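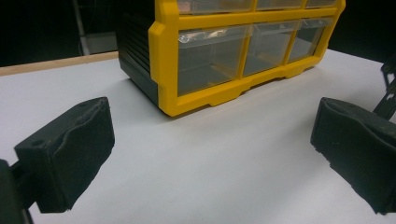 Small Parts, Large Regrets: Storage in the Second-Floor Workroom
Project report, Fionnuala Kinsella and Lacey Cheetham
October 19, 2022

1. Background

The Badby workroom owns a great many screws and has very little idea where they are. Until this semester the official system was a cookie tin. Our project was to move everything small into drawer organizers and find out whether people would then put things back.

2. Method

We emptied the tin onto a bedsheet and sorted for two afternoons. The total came to 1189 pieces, of which 833 were screws. Lacey would like it recorded that she counted the washers twice.

For housing we picked the yellow and black plastic type with clear drawers. Fionnuala argued for plain cardboard boxes with labels and lost. Being able to see into a drawer without opening it was the deciding point, along with the fact that yellow is hard to lose on a white table.

We left the drawers unlabeled for the first week, to see what people would do on their own.

3. Results

What they did was put everything in whichever drawer was closest. By Friday one drawer held wood screws, a pen cap and half a granola bar. Labels went on the following Monday and matters improved, except for the drawer marked "Misc," which filled up in around 5 days and had to be abolished.

4. Problems

Clear fronts show reflections as well as contents, so under the ceiling lights you still end up pulling drawers out to check. Anything stored in a plastic bag is worse. We now tip parts out of their bags before they go in.

5. Next steps

Dividers for the larger drawers, and a second go at the washers. The cookie tin is back on the shelf and already has a screw in it.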